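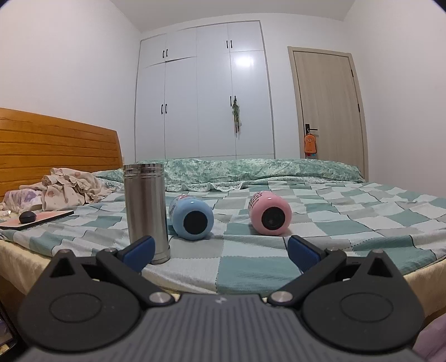

A reader at Lunascombe wrote in to ask why the blue pads on a hand-held gripper start closing out of step after a few weeks, and whether it means a new pair of arms. Almost never! It's usually the pivot screws, and setting them right is a lovely little job.

Posted in October by the Ayaaba workshop desk

Open the arms wide and wipe both pads with a damp cloth. Look at the silver screw at the inner base of each arm – dust loves to collect there, so brush it out before you touch a driver.

Back each screw off an eighth of a turn, swing the arm by hand, then nip it up until the wobble just goes. Do the left, then the right, then the left again (it always shifts a touch). If an arm feels stiff, you've gone too far.

Now try it on something with a bit of weight. Bottles are brilliant for this, standing up or lying down, on a soft surface so a drop does no harm. Close slowly and watch whether both pads touch together.

We check ours every 800 grips and change the pads at every third check. Write the grip count in the log when you finish.

Related
Flillitetti pad fitting, step by step
Haladum 204: cleaning the pivots
Haladum 504: first-day set-up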